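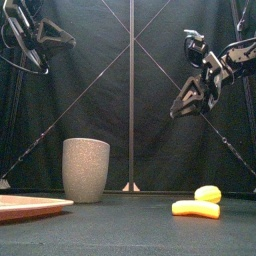 November 28, 2022
Kanokwan Thaweesak

Last updated: December

Indigo vats, continued from the previous book

I opened both vats this morning before doing anything else. Lema is in good health. It has a coppery skin on top, the bubbles are dark blue and they stay when I touch them with the stick, and the liquid under the skin is yellow-green. The smell is strong but clean. Jelo is not so good. The skin is thin and grey, the bubbles break quickly and the liquid is too blue, which tells me that the indigo is not reduced. It was already slow before the weekend and I hoped that rest would help it. It did not help.

For those who read this without the old book: Jelo is the vat we started with the paste from Rungrueang, and Lema is the older one, fed with tamarind and lime water as my aunt taught me. The two have the same size of jar and stand on the same shelf, so I cannot blame the place.

What I did with Jelo. First I tested the liquid with the paper strip and it was lower than I like, so the vat has become too sour. I added lime water little by little, one ladle, then wait, then stir slowly in one direction, then wait again. I did not want to repeat the mistake from the rainy season when I put everything at one time and killed the vat in one afternoon. After the third ladle the strip was the right colour and I stopped. Then I gave it a small portion of palm sugar, dissolved in warm water and left to cool. I put back the lid and the blanket. Please do not stir it again before tomorrow, even if it looks tempting.

My guess is that we used it too hard. We dyed a lot of heavy cotton in it, one piece after the other, and every wet cloth carries air into the liquid. A young vat needs more rest than we gave.

Ikness cloth

This is the order of scarves in three blues. The whole lot weighed 822 g dry, before scouring. There are 20 scarves and I have kept 4 of them aside undyed, in case the customer changes her mind about the palest colour, as she did already once.

Scouring was done with soda ash and a little neutral soap, simmered for two hours. The water came out the colour of strong tea. I changed it and simmered again for one more hour and the second water was nearly clear. I think that for this weave the second bath is necessary. Last time we skipped it and we had pale spots near the hems, where the cloth is double and the wax stays inside.

All dipping today was in Lema only. Notes by shade:

Pale. One dip, one minute under the surface, then air for ten minutes. It looks too dark when wet, do not panic. After rinsing and drying, the test strip was a soft grey-blue, close to the customer's sample but a little more green. I will see if the green goes away after the vinegar rinse.

Middle. Three dips of two minutes. Between the dips I squeezed the cloth under the surface before taking it out, to avoid drops falling back in the vat. The colour is even. One piece has a line across the middle where it was folded over the edge of the basin. I put it back for a fourth dip, opened flat this time, and the line is now difficult to find, but I can still find it. That one I will not give to the customer.

Dark. Not finished. Five dips so far and I want eight. I stopped when the liquid in Lema began to turn from yellow-green to plain green. Better to stop and let it sleep than to push. The dark pieces are rinsed and hanging on the back line, and they can go in again dry, only they must be wetted out completely before.

Rubbing test. I rubbed a white cotton rag on the dark strip from last week, thirty strokes dry and thirty strokes wet. The dry rag is clean. The wet rag has a clear blue mark. So I must rinse longer, and also I suspect that my first dips were too long, so that the colour sits on top of the fibre. Shorter dips and more of them is what all the old books say and I keep forgetting it when I am in a hurry.

Rinsing. I used running water first, then a bucket with a small glass of white vinegar, then water again until it stayed clear. In the dark shade it took eleven buckets. We should find a way to keep this water for the plants, but I don't know yet if the lime in it is good for them.

Paste stock: 79 spoons left, by the measuring spoon on the string. This sounds like plenty but a new vat takes a large part of it. I will write to Rungrueang for a price before the end of the year. The last jar had some sand in the bottom, and I want to ask about this politely. If the sand was there already when they filled the jar, then the real weight of indigo is less than what we paid for.

Small things:

The long stick for Lema has a crack near the end. It can catch the cloth. Sand it or make a new one.

The soda ash tin does not close well and the powder is getting hard on top.

I have put the test strips in the brown envelope, each one with the number of dips written in pencil. Ink goes away in the vinegar.

For tomorrow: open Jelo early, strip test, look at the skin before touching. If the bubbles are blue, dip one small piece and only one. Feed Lema in the evening with half the usual sugar. Finish the dark pieces the day after if the liquid has turned yellow again.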